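Cerus planner: which button does it pick?

baran_fan
Finally got the new Cerus branch running on our button task and I'm so pleased with it! We swapped the fixed waypoints for short predicted chunks, 42 steps each, and the jitter near contact has gone.

Malte Thiele
Nice – but 42 is long. I'd replan every ten or so.

baran_fan
Tried that, it dithers between neighbouring buttons. Four identical switches in a row is a lovely nasty test for it.

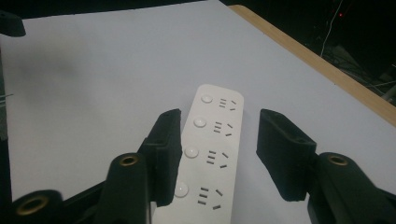
Khrystyna Palamarchuk
I'm with Malte. Keep the chunk, blend the overlaps, and the dithering should settle.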